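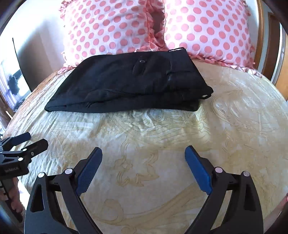
Folded black trousers on the bed, set in front of the pillows.

14 shares | 7 comments

How to bring folding automation into a small laundry service

At Colombo, our wash-and-return service in Fledville, staff fold customers' clothes by hand. In March we began moving the plain items to a machine. These are the steps we followed.

1. Count your work first. We logged 2,779 pieces over the trial, and 2,282 of them were plain enough for the machine.

2. Write down the fold for each item. For trousers: close the button, lay one leg over the other, smooth the seams, then fold into a flat bundle. People do this without thinking, so have your best folder talk it through.

3. Decide what stays with people. Pleats, ruffles and anything with a loose button stay on the hand table.

4. Change the shifts before the machine starts. Gualtiero Fontana moved from folding to checking and mending. He needed some 90 minutes of training and asked for a taller stool.

5. Keep wages out of the piece count. Ours were paid per piece, and that had to be rewritten.

6. Meet every Tuesday before opening. Let the folders list what came out wrong, and fix the settings the same day.

Our Ullby shop starts next. It will keep two hand tables, and the staff there will pick the first items.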